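PRESS RELEASE

For immediate use

Puscombe mending and linen swap moves to Dremville Hall, doors 10am, all of March

Free repairs, free tea, bring a bag

The Puscombe Linen Swap is back, and it has a new home. After four years in the back room of the old library the swap moves to Dremville Hall for the whole of March, open 10am to 4pm every weekday and mornings only at weekends. Entry is free. No booking. Bring old sheets, tea towels, pillowcases, tablecloths, napkins, odd curtains. Take away what you need.

The move roughly doubles the floor space. It also means step-free entry from the car park side, a proper kitchen, and heating that works in all rooms. Regulars will remember last winter.

The swap is run by Tawfik, the household textiles charity based in Puscombe, with support from Dritik, the laundry firm on the Dremville Road, which is washing and pressing donated items before they go out on the tables. Dritik has offered its night shift machines free of charge for the month. Vans run from the hall at 4.30pm and come back the next morning.

What happened last year

Last year's swap took in 2,000 items. Sheets were the largest group by a long way, then towels, then pillowcases. Single sheets went fastest. King size hardly moved at all until the last week, when a letter in the parish newsletter pointed out that one king size sheet cuts down very nicely into a cot sheet and two pillowcases, with enough over for dusters. They were gone in a morning.

133 households came through the doors more than once. Tawfik asked them what they would change. Longer hours, mostly. More towels. Somewhere to sit. A few asked for help with repairs, as they had decent bedding at home with one small tear or a burst seam and no machine to fix it on. Hence the mending tables.

"People kept telling us they'd thrown out a good sheet over a hole the size of a 10p," said Godfrey Mohamedi, who runs the swap for Tawfik. "That's a ten minute job. It's a patch and a bit of thread. We had sewing machines sat in a cupboard and people who knew how to use them, so we should of done this years ago."

Mending tables

There will be 12 mending places at the hall, some with machines and some for hand sewing. Drop in, sit down, and someone will show you how to do the repair yourself. If you can't sew or don't want to, leave the item with your name and a phone number pinned to it and collect it later in the week. Please wash things first. Really, please.

Jobs the tables will take on:

Small holes and tears in sheets and duvet covers
Burst or frayed hems
Pillowcases with split corners
Tea towels that need a new hanging loop
Worn sheets turned sides to middle
Missing buttons and poppers on duvet covers
Napkins and tablecloths with pulled threads, if the cloth is sound

Jobs they won't:

Zips longer than your arm
Curtains with lining
Anything electric, including heated blankets
Leather
Wedding dresses (we were asked)

Sides to middle, for those who haven't met it, is the old way of getting more years out of a sheet. Sheets wear thin down the centre and stay strong at the edges. You cut the sheet in half lengthways through the worn part, join the two outer edges together to make a new middle, and hem the thin edges which now tuck under the mattress. There's a seam down the centre, flat if you do it right. Workshops on this run at 11am, first come first served.

Other workshops in the month: darning for beginners, hemming by hand, getting candle wax and red wine out of white cotton, and a short one on folding fitted sheets which was the most asked for of the lot. Times will be up on the board in the entrance and are likely to move about a bit in the first week, so ring ahead if you're coming a distance.

Donating

Drop-off is at the side door of Dremville Hall, 10am to 3.30pm. Please don't leave bags outside overnight. They get wet and then we can't use them.

Yes please to: flat and fitted sheets, pillowcases, duvet covers, blankets, bath and hand towels, tea towels, tablecloths, napkins, plain curtains, fabric lengths over a metre, thread, pins, tape measures, working sewing machines.

No thank you to: pillows, duvets, mattress toppers, cushions, carpets, underwear, anything mouldy.

Torn and stained is fine so long as it's clean. Good cotton with a stain on it goes to the mending tables as patching cloth. Towels past saving are bagged up and sent to animal shelters in the county, who can't get enough of them. Very little goes to the tip. Last year it was 27 bags for the whole event, and Tawfik would like that figure to come down.

It helps a great deal if bedding arrives in sets, or with the size written on a bit of paper and pinned to the corner. Measuring unlabelled sheets took up most of the mornings last year. Single, double, king. If you don't know, lay it on a bed before you bring it.

Looking after white linen

The most common question at the swap is how to keep whites white, so Dritik has supplied a sheet of advice that visitors can take home. In short:

Wash whites with whites. One pale blue sock is enough.
Don't overfill the drum. Water has to get round the cloth.
Use less powder than you think. Build-up turns cotton grey.
Dry outside when you can. Sunlight does more than most bleaches.
Pull the cloth straight along its length while it's still damp, before it goes on the line or the airer. It saves most of the ironing.
Fold when fully dry. Damp folds go yellow along the crease.
Store in a cupboard with a bit of air, and not in plastic.

Napkins and tray cloths are best smoothed out flat by hand, one hand holding the top edge and the other running down the cloth. No iron needed for everyday use.

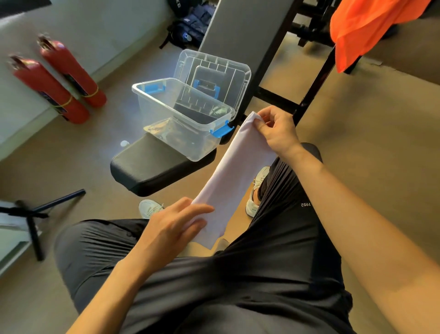 Smoothing a pale cloth by hand, top edge held, other hand flat.

The full advice sheet covers lace, embroidered pieces and old linen as well, with a note on what to do about rust marks. Copies are at the front desk. Large print copies too, ask.

Getting there

Dremville Hall is at the bottom of Church Lane, Dremville, next to the allotments. Buses from Puscombe stop at the top of the lane, then it's a short walk downhill (uphill on the way back with the bags, sorry). Parking at the hall is limited. Drivers are asked to use the cricket club field, which is open to swap visitors through March unless its waterlogged.

Toilets, including accessible toilet and baby change, are off the main corridor. Tea, coffee and squash free all day. Soup at lunchtime, pay what you can. Dogs on leads welcome in the entrance but not near the tables, for obvious reasons.

Anyone who can't get to the hall can ask for a home bundle. Ring the swap line, say what you need and in what size, and a bundle will be made up and dropped round. Bundles are free and there are no questions about income or benefits. Schools, hostels and refuges can order in bulk on the same number but please give us a few days.

Help wanted

More hands needed, mostly for sorting and for the van at 4.30pm. No sewing needed for either. Two hours is useful, a whole day is lovely. Anyone who can use an overlocker, please get in touch today.

Godfrey Mohamedi added: "Come for a pillowcase and stay for a cup of tea. If you've got a sheet with a hole in it, bring that as well. And bring your nan if she can darn."

ENDS

Notes to editors

1. Tawfik collects, mends and passes on household textiles in Puscombe, Dremville and the villages between. The linen swap is its main event of the year. The charity also runs a small lending stock of bedding for families with visitors or new babies.

2. Dritik is a commercial laundry on the Dremville Road. It is washing all swap donations free of charge in March.

3. Reporters and photographers are welcome at the hall at any time during opening hours. The quietest time is before 11am, the busiest is just after lunch. Please ask visitors before taking their picture.

4. Godfrey Mohamedi is available for interview by phone or at the hall. Mornings are best. For bids and enquiries ask for him by name at the Tawfik office in Puscombe.

5. Workshop times to follow in a seperate notice.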